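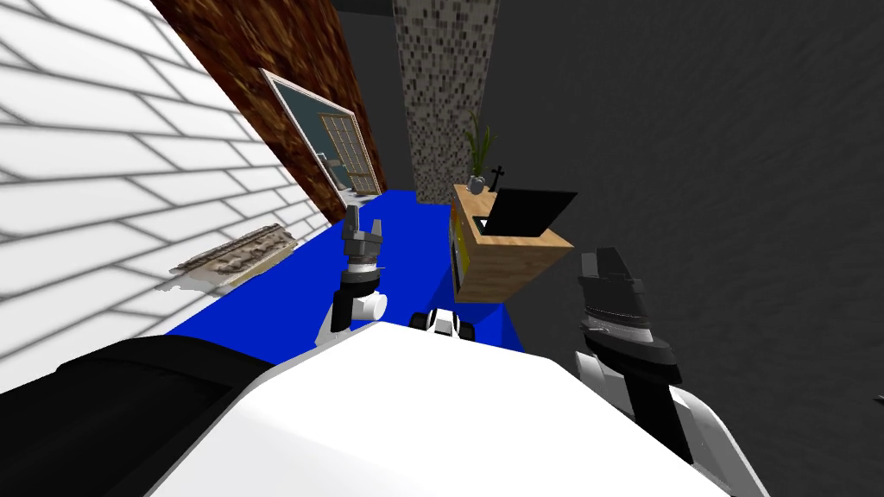 Juronau Metals is a scrap yard and recycler in Dorumport, founded by Vaughan Ruawai. Buys copper, brass, aluminum, steel. Old window frames too, light gray ones like the one set in the brown wall, priced by metal once the glass is out. Yard handles 700 tons a month, mostly from demolition jobs in Lapointe.

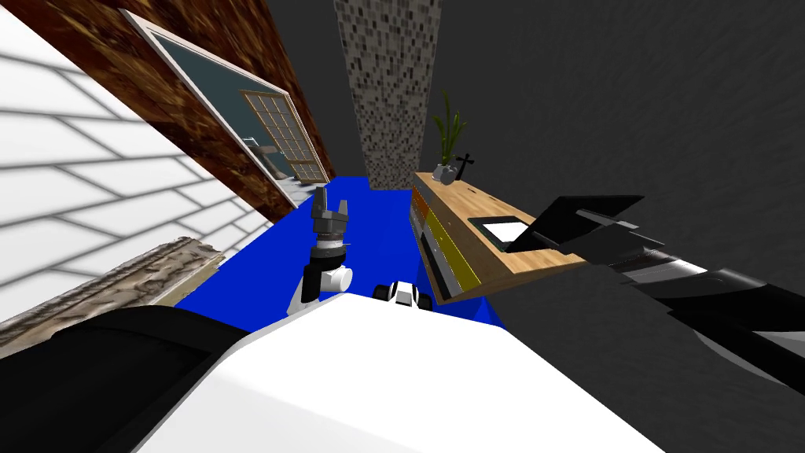
Sorting is done by hand, then baled. Loads over 140 pounds go on the truck scale. Tile is refused, so mosaic like the gray, black and white on the column has to come off before wieghing. A second yard, Gandivlow, opened in March, 9 staff.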